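Teleoperators wanted: come teach our robots to hang up shirts

Hi! I'm Xuelian Yu, and I run data collection at Bronico. I'm looking for people to drive a pair of robot arms through everyday laundry chores while we record what they do. No robotics background needed, no coding, no degree. If you've ever sorted a load while half listening to a podcast, you already know most of the job.

Our learning system is called Saber, and it learns by copying. You hold a pair of handles, the two arms on the table do what your hands do, and the cameras save it all. One try at one chore, start to finish, is an episode. Saber needs a lot of those, done by lots of different hands, and right now it has mostly seen mine (I'm left-handed and impatient, and it's starting to show).

The chore we're collecting this season goes by Willthorpe in our task list. Don't ask, we name them after streets. You take clothes out of a basket, get them opened up on the table, and put them on hangers. People do it in seconds. With two grippers it's a puzzle, and a pretty absorbing one once you get the hang of it (sorry).

Most of the puzzle is in the grabbing. Clothes come to you in a heap, twisted into each other, and you have to choose a spot to pinch that brings up one piece and leaves the others behind. 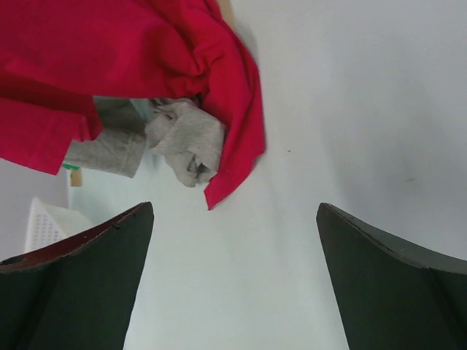
Wrist camera view, red and gray tangled together, gripper fingers open.

You'll have that view next to the main one on your monitor. New folks tend to ignore it for the first hour and then swear by it. I'd say glance at it every time you close a gripper — it's the best way to tell whether you're going for one layer or two.

What you'd be doing

Shifts are four hours, either 8 a.m. to noon or 1 to 5 p.m., with a real break in the middle. You'll record episodes, reset the table between them, and add a quick note after each one: did it go well, did you drop something, did you have to regrab. Please keep the messy ones! An episode where you fumble a sleeve and recover is worth a lot to us, so long as it's marked that way.

There's no quota. I'll say that again, as people come in from other labeling gigs expecting one. Smooth and unhurried is what I'm after. When people rush, the arms jerk, Saber picks up the jerkiness, and then I spend a week weeding out clips. Our current set has 2173 episodes in it and I want every new one to be something I'd be happy to watch twice. (I do watch them. Yes, all of them. Tea helps.)
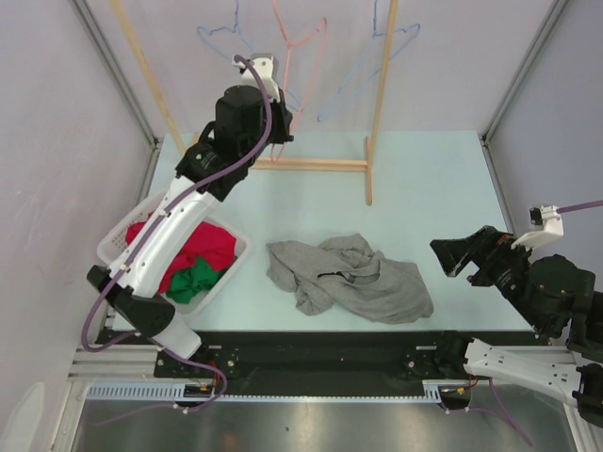
Resetting is the part of the job that sounds dull and matters a ton. Before each episode you set up a fresh starting arrangement from a prompt card, and the cards are picky on purpose, so that Saber doesn't memorize one tidy layout. A card might ask for one gray garment crumpled in the middle of the table with the red cloth still heaped in the basket, and two blue hangers with a pink one between them on the rack. The next card will want something else entirely. Don't smooth anything out, and don't make it pretty. If you're the type who straightens picture frames at other people's houses, you'll have to fight that urge a little.

Who I'm hoping to hear from

Anybody 18 or over who can sit or stand comfortably for a couple of hours at a stretch and use both hands. If you need a different chair, a different table height or a modified set of handles, tell me and we'll work it out before your first day. I'd especially love more left-handed people who aren't me, people over 60, and people who fold laundry for a living or used to. We had a retired dry cleaner in last season and her episodes are still the ones I show to new hires.

You do need to be OK with being a beginner. The first 10 episodes are practice and we don't keep them. Most people find their depth perception goes funny for a bit, so you close on air, you knock a hanger sideways, you laugh, you go again. It passes.

Pay and the practical stuff

It's paid hourly, training included, and the rate is in the info sheet I'll send when you write. You get paid for the whole shift even if the equipment acts up and we lose an afternoon to it. I'm asking for a minimum of two shifts a week through December, and I can be flexible around school pickup and that sort of thing.

We're on the second floor of the Woserex building, suite 100. There's an elevator and free parking out back. Wear whatever you like, but leave dangly bracelets at home as they catch on the handles. The cameras point at the robots and the table, and we don't record audio, so sing if you want to. I do.

How to apply

No resume, please. Send me a short note through the contact form on the Bronico site with the reference 1949 in the subject line. Tell me which shift suits you, which hand you write with, and one chore you're weirdly good at. I'll write back to set up a half-hour visit where you can try the arms yourself — that visit is paid too — and we'll go from there.

If you know someone who'd be great at this, send them my way. Pairs of friends are welcome to book the same shift. We have two stations!

Xuelian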